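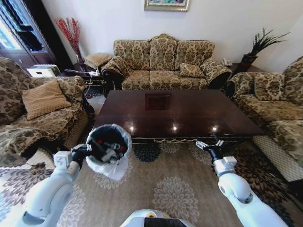

Left gripper on the rim of the bin, right one open at the near edge of the coffee table.

6th May, Cestavia flat

Spent the morning on the right gripper and I'm writing it up before I forget which bits I touched. Hazel Mahmoud had flagged the fingers closing a hair late on thin stuff (chip bags, lolly wrappers, that sort of thing), and she was right, you can see it in the current trace if you squint. Pulled the pads, cleaned the backs with isopropyl, put them back on and ran 100 open/close cycles with nothing in them. Lovely and even! Then I re-zeroed the finger travel from the Dasto panel. Old offset was 394 counts, new one is 23, so no wonder it was grumpy.

Left side I haven't opened up. It holds the bin by the rim and the grip force is still at the August value, which I'm happy with as long as we stick to the small bin. If anyone swaps in the heavier Skerkora one, please bump it up first.

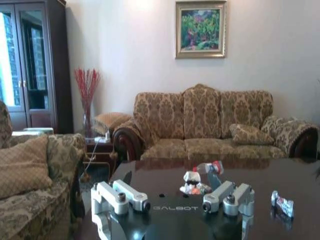
Wrist camera next. I wiped the lens and redid the extrinsics with the Yazzie board, and the residuals came down nicely, so I've saved it as the new default. My one worry is still the tabletop, because the depth goes soft on anything that shiny and the planner starts believing in the reflections. The silver wrapper lying off to the right by itself has its own mirror copy underneath, and I want that masked out before we trust a grasp height on foil. The crumpled heap farther back should be kinder, more bulk to close on.

To do: order spare pads (we're down to the last set), re-tape the wrist cable where it rubs, and check the finger zero again at roughly 600 cycles. Hazel has the torque driver, ask her before buying another one.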